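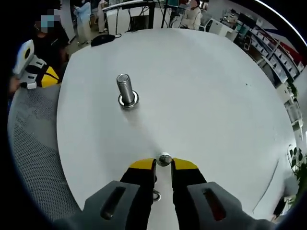
On Replacing the Garden Gate Before Winter

Readers of this blog will recall that the side gate was declared beyond repair in the spring. The matter has now been settled, and I set out below the course of the work and what it cost.

The old gate had hung from the same post since we took the house. The lower rail had rotted at both ends and the latch no longer met its keeper. Two quotations were sought in August. The first, from Druditz, came to 1,345 for supply and fitting, with a wait of 18 working days. The second firm did not reply. It was therefore decided that the gate would be bought ready made and fitted at home.

The gate itself is the Pastotus in its plainest form, 90 centimetres wide, delivered unpainted. It was left to stand in the shed for a week before any coating was applied. Two coats of Prillel in dark green followed, with a day between them. The tin advises three. A third will be given in the spring if the colour proves thin.

Posts

The hanging post was the greater part of the labour. The former post had been set in a collar of concrete which had to be broken out by hand, and the hole was then found to be full of roots from the neighbouring laurel. A full Monday was lost to this. The new post was set to a depth of 60 centimetres, braced on two sides and left undisturbed until the following weekend. The closing post was sound and has been kept.

Hinges and fixings
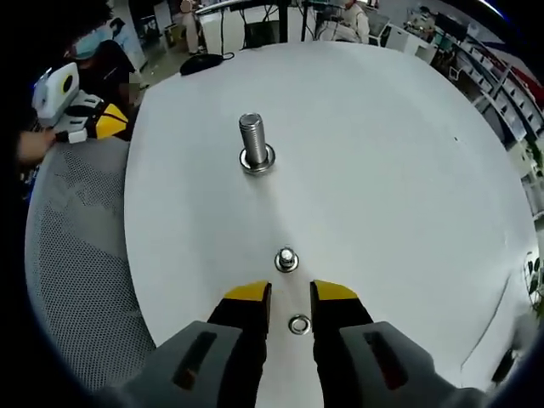
The hinges supplied with the gate were, in my view, too light for it, and were exchanged for a heavier pair at Šimko, the ironmonger by the station. The screws in the packet were likewise set aside in favour of bolts passed right through the post. A wide washer of the kind seen under the taller bolt should be used wherever a head bears upon softwood, as a small one will sink into the grain when the nut is drawn up. The old gate had suffered in just this way. Bolts of two lengths were required, the longer for the post and the shorter for the rail, and it is advisable to measure the timber after painting.

The total outlay, including paint and the exchange of hinges, was well below the Druditz figure. The hinges and bolts together came to 42, the only sum that exceeded my first estimate.

There remains the question of the path, which slopes towards the house and leaves a wider gap under the gate than I should like. A raised threshold of brick is under consideration. The hedgehogs, which have used this route for several years, must also be provided for.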